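Plug-in liquid mosquito repellent heater with refill bottle

Korasach Household Supplies
Room Care / Insect Control / Plug-in Units
Page last revised Sep 11, 2026

The plug-in liquid heater is supplied to residential lettings, guest houses, student halls and private households. It is intended for bedrooms, sitting rooms and other enclosed rooms where windows may be opened in the evening and where coils or sprays are not suitable. The unit is sold either with one refill bottle or as a heater alone, for customers who already hold stocks of the Renus refill.

The heater draws liquid up through a wick and warms the top of it gently, so that the repellent is released into the room over several hours. It has no fan and makes no sound in use. The unit is switched on at the wall socket and switched off in the same way.

Heater and bottle

The heater is a compact unit with a rounded white plastic shell. The refill bottle screws into the underside and remains attached while the unit is in use. Refills are supplied in transparent green plastic, so that the level of the liquid can be checked without removing the bottle from the heater. The wick is fixed in the neck of the bottle and is replaced together with it.
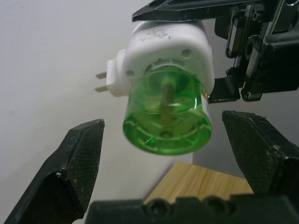

Korasach Household Supplies

Two flat parallel prongs project from the plug housing. Customers are asked to confirm before ordering that this pattern of plug is suitable for the sockets in their building. Travel adaptors are not recommended for overnight use, and the heater should not be connected to an extension lead that lies on the floor or behind bedding.

A ring of small vents surrounds the neck of the bottle. These openings must be kept clear of dust and fabric. Light marks on the shell are to be expected in units that are moved often between rooms; they do not in themselves call for replacement. A shell that is cracked or discoloured by heat must be taken out of service.

Fitting a refill

Switch off at the socket and unplug the heater. Allow it to cool. Hold the bottle upright, remove the cap and keep it for disposal. Screw the bottle into the heater by hand until it is firm - tools should not be used. Plug the heater in with the bottle hanging below it and the wick upright.

A full bottle lasts up to 28 nights in ordinary bedroom use. Larger rooms may require a second heater, which should be placed on a different wall.

Care and storage

Wipe the shell with a dry cloth while the heater is unplugged. Water and cleaning sprays must not be used on any part of the unit. Heaters which are to be put away for the winter should be stored with the bottle removed and capped. Refills should be kept upright in a cool cupboard, out of the reach of children and animals, and away from food.

If liquid is spilt on the skin, wash with soap and water. Follow the safety directions on the refill label in all cases. Rooms containing fish tanks or caged birds should not be treated.

Ordering

Heater with one refill - sold singly or in cartons of 18
Heater only - sold singly
Renus refill - sold in packs of three

Orders from lettings agents and institutions are handled by the Oyelaran depot. Demand is highest in July, and larger orders for that month should be placed well in advance. Unopened cartons may be returned within 28 days of delivery. Opened refills cannot be accepted.

Related products: Anine window mesh, Anine door curtain, Renus refill multipack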